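The Slip That Stopped Run 1791

At Trestham, a robot learning to service old desktop computers had a bad night in May. Partway through run 1791, the arm lost its hold on a processor and kept going through its routine with nothing in its fingers.

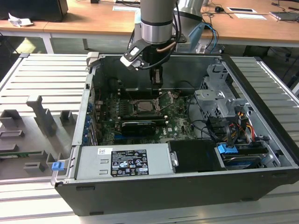
Teófilo Cáceres says the drop bothered him less than the silence after it: no alarm, no pause, just a robot carrying on.

I love this kind of fault! The grip check, written by a small firm called Huamán, looked at finger width once, right after the pick — and never again.

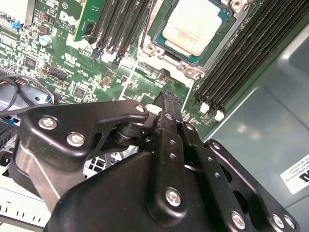

So the team went back through 100 earlier runs and found 9 more slips hiding in the logs.

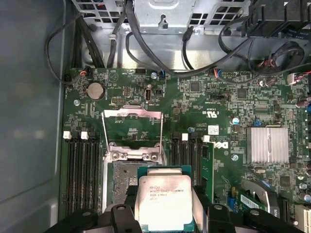

Could a bent socket pin have been the cause? The pins came later in the story; the software let go of the problem first.

The new check, nicknamed Bruvulia, reads the fingers up to 40 times a second and freezes the arm when the width changes. It has already halted two runs, to loud cheers.
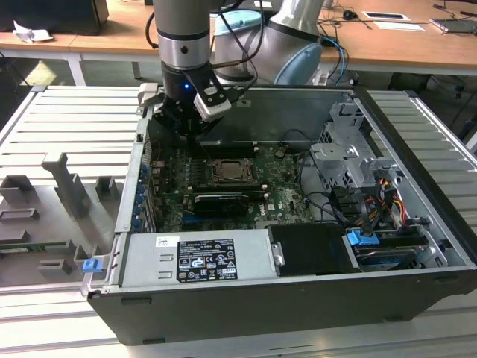 The arm at work over an open tower, Trestham.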